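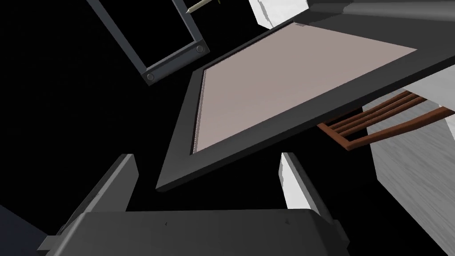

4. Equipment Planning and Budget

4.1 What was to be bought

The Herrera site had money for one arm in the first year and a second arm in the year after. The plan had to say which gripper to order, how many spare finger sets to keep, and whether a wrist camera was worth its price. We worked these questions out in simulation before any order was placed. Both candidate suppliers, Pritix and Gastance, gave us geometry files for a two-finger gripper, and we loaded each one into the same furnished room model.

The quotes were close on the arm itself and far apart on everything around it. Pritix included the mounting plate and cabling. Gastance sold these separately and charged for the controller license each December. We therefore compared the offers over the full service period, with spares and licenses added in.

4.2 Clearance trials

We ran 177 simulated approaches with each gripper. A run was stopped if either finger touched furniture or a wall. The wrist view was saved for each run so that stops could be checked by eye. Views such as the one in Figure 3 mattered most for the budget, as tight approaches leave little room for a wider hand.

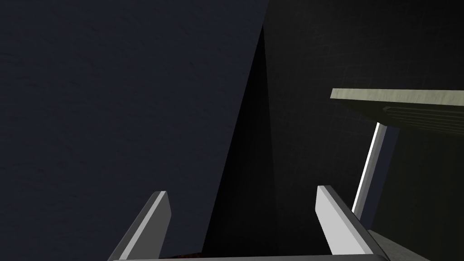

Figure 3. Simulated wrist view with the gripper open and a dark blue surface close on the left.

The Pritix gripper finished 80 percent of its runs without contact and the Gastance gripper finished 70 percent. Most of the difference came from approaches beside upright surfaces — the wider Gastance palm reached them first. Narrow fingers can be fitted to the Gastance hand, but the palm stays the same width and the change adds a line to the order.

Lighting was a separate cost. In dark parts of the room model the wrist camera gave our edge detector very little to work with. We priced a small ring light for both arms and kept it in the plan. The overhead camera was dropped. Its mount would have needed work on the ceiling at Vonivport, and the quote for that work, dated 22 Apr 2019, was higher than the price of the camera.

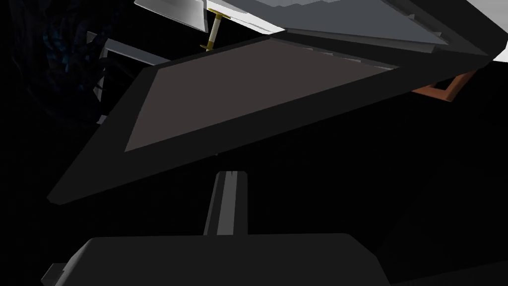 4.3 Spares and service

Finger sets were budgeted at one per 59 operating days, the interval given in the maintenance plan. Pads are ordered with the fingers. The second arm shares the same stock, so the two orders should go to one supplier even if the second quote comes in slightly higher. Training hours are charged to the first year only.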